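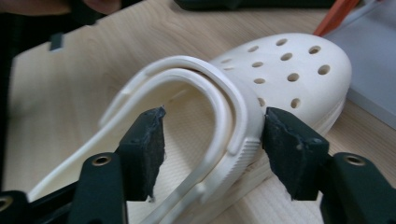
The strap worn forward, for slipping in and out at the back door. White clogs show every bit of garden, and their owners seem to love them anyway.

There is a spot just inside the back door of nearly every house I know where the good intentions of the household go to pile up. At ours it is a square of old carpet, and on it, through most of last winter, sat two gumboots that didn't match, a bag of potting mix, a dog lead and my white clogs, which had stopped being white some time before.

I had bought them for the garden, on the advice of a neighbour, and within a month I was wearing them to the bins, to the letterbox, to the shops when I thought I could get away with it, and once, to my daughter's lasting shame, to a parent-teacher evening. They are the moulded sort with the holes in the toe and the strap that swings back behind the heel if you mean business, or forward over the top if you're only going as far as the clothesline. Mine lives forward. I am almost always only going as far as the clothesline.

So when I heard that Saodah Setiawan was running an afternoon in Stestbridge on looking after everyday shoes, I put mine in a plastic bag and drove over. Saodah spent years mending proper leather shoes at a little shop called Sopacua, and I half expected to be laughed out of the hall. She took one of my clogs, turned it over, pressed her thumb into the sole and said, "Well, you've certainly enjoyed these."

Her method is a plain one and I have followed it ever since. Knock the dry dirt off outside. Fill a bucket with lukewarm water and a squirt of dish soap, drop the shoes in, and go and have a cup of tea. When you come back, most of the grey will have let go by itself, and what's left will be sitting in the places where dirt always sits – the channel along the strap, the rims of the holes, and the ridged bit that wraps around the heel, which might have been designed by someone who sold toothbrushes. An old toothbrush is just the thing for it. For the holes Saodah likes a cotton bud, worked through from the inside.

Grass stains get a paste of baking soda and a little patience. She won't have bleach near them, and she is firmer still about heat. "Never the dryer, never the heater, never the dashboard of the car," she told us, and a man in the second row looked very hard at his hands. Moulded clogs can shrink when they get too warm, and the one left on a sunny step may not be much of a match for its partner by dinner time. Stand them in the shade, toes down against a wall, and leave them be.

Adi Manurung had come from Prornby with 7 pairs in a laundry basket, one for each member of the family and a couple that had been outgrown and were waiting for a cousin. He and his wife run a small nursery there, and he reckons white is the only sensible colour for a potting shed. "You can see what you're dealing with," he said, scrubbing away. "My old boots were brown for eleven years and I've no idea what was on them." He keeps a low wooden shelf by the shed door now, with a board across the top where the clean ones go, and the rule is that nothing muddy gets past the bottom rung. The children mostly keep to it.

I came home and took up the square of carpet. In its place there's a boot tray, and next to it an offcut of pale pine that was left over from the pantry. The clogs go on the pine when they've been washed, and on the tray when they haven't. The gumboots have gone to the shed, still unmatched, and the dog lead has a hook. The potting mix I am getting to in November, when the tomatoes go in.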